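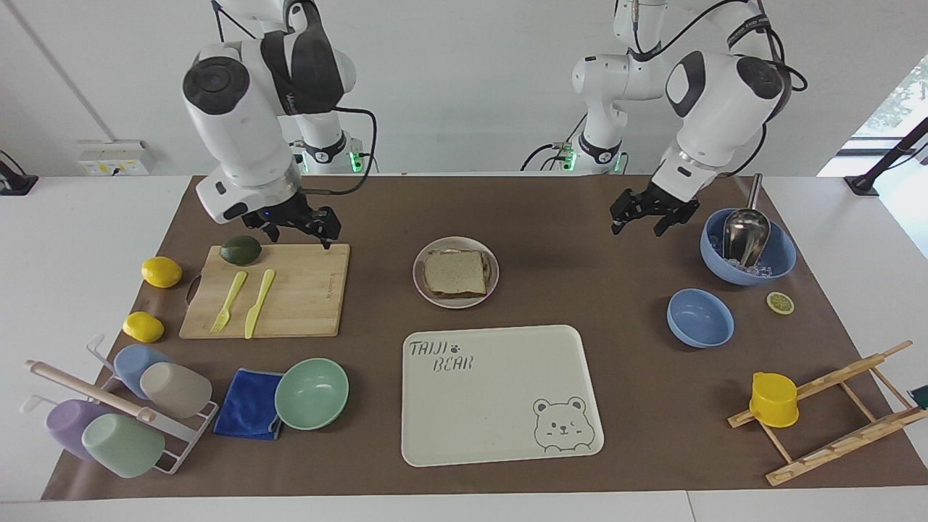
Meinecke Group for Two-Arm Manipulation, Kastarstead

Inlow method: frequently asked questions

Page kept by Evie Birkett. Last change 9 June 2019.

What is Inlow?

Inlow is our method for teaching a two-arm robot kitchen tasks from a small number of demonstrations. A person guides both arms through the task, and the method learns from these recordings when one arm should act and when the other should wait. The waiting is the part we study most. Many earlier systems of ours moved both arms well but one at a time, or moved them together and let them disturb each other.

Why is there so much on the table?

We train and test with clutter. A task may use only the ice scoop and the blue bowl, but the sandwich, the cup rack, the lemons and the folded cloth stay on the mat. When we tested on a clean table the results were better, and they told us very little about a kitchen.

How many demonstrations do you need?

For the shared part of the model we used 500 demonstrations over all tasks. For a new task we add 10. Below this number the arms still reach for the correct object, but the timing between them becomes poor.

Which tasks are in the set?

There are 16 tasks. Some need one arm only, for example moving a lemon to the cutting board or taking a cup from the drying rack. Others need both, for example holding a bowl with one gripper while the other one scoops ice. The full list is in the appendix of the report.

What is the success rate?

We ran 300 trials for the main table of the report. We prefer not to repeat one single number on this page, as readers have quoted it without the conditions. Please look at the results for each task. Bowls and plastic cups are the strong side of the method. Cloth is the weak side, and thin flat objects such as a lemon slice are also difficult.

Do the grippers have special fingers for food?

No. Both arms have the same black parallel-jaw gripper with two fingers. We tried softer finger covers for one month and removed them, for the reason that they changed shape during use and we could not compare early trials with late ones.

Does the method know what an avocado is?

Not by name. It receives camera images and joint positions, and no labels of objects. If you exchange the avocado for a lemon it will often make the same grasp, and this can be right or wrong depending on the task. We are working on this with our partners in Akville, but there is no result to show yet.

How do you count a trial where the object falls and is picked up again?

As a success, if the task is finished inside the time limit and no person touched the table. We mark these trials in a separate column - please use this column if you want a stricter count.

Can I use the method with one arm?

You can, but I do not recommend it. The code will run, and the part that decides about waiting will have nothing to do. A simpler method will train faster and give you the same quality.

Where do I get the code and the recordings?

Write to the group address with your name, your institute and the kind of robot you have. The code is sent at once. The recordings are large, so please tell us also which tasks you want. Questions about installation should go to the mailing list, where the older answers can be searched.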